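Notebook – February, open day at Mivel

Notes written up the same evening. Went over with Nélida Cisternas to see the hand-held gripper work. Mivel had the program split in two: talks in the morning (Rulemano on gripper fingers, Karakaya on data storage), and clothes handling after lunch. We skipped most of the second talk to get a good spot.

The demo was set up as a bedroom, which I liked. Our own garment trials are all on a bench, and the bench flatters us. One operator works two grippers, one in each hand, and goes through the motions at normal speed. The task was a T-shirt laid out flat on the bed, to be folded and moved aside.
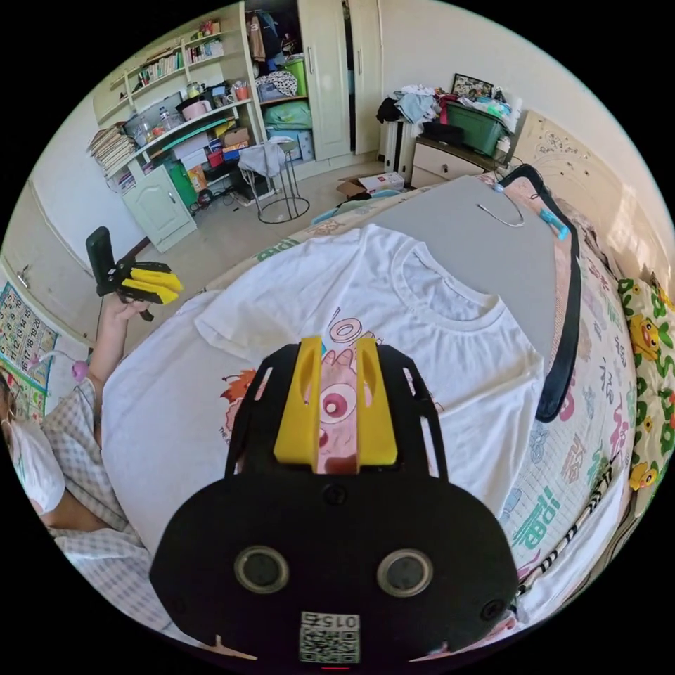 T-shirt task, printed shirt on the bed. Unit 015 over the shirt, second gripper held up on the left.

Things I asked or wrote down:

Session target is 500 folds per garment type. They have 343 for T-shirts so far. Nélida thinks 200 good ones would be enough for us to start with, and I agree.

They change the shirt after every few folds. Prints matter more than I expected. A plain white shirt on a white sheet gave them trouble with finding the collar, so printed ones go first.

Finger wear: they swap fingers on a schedule and don't wait for slipping. Ask Rulemano for the interval in writing.

Labels: each unit's number goes in the log before the first fold. Ours get written in at the end of the day – needs to change.

I had a go at 2 p.m. Lining up both hands on the hem is harder than it looks, and my wrist was tired after a few minutes. Nélida did better.

To do: book the Kasa room for a bed setup, find a mattress, send Mivel our folding protocol. Nélida is writing to Karakaya about the file format.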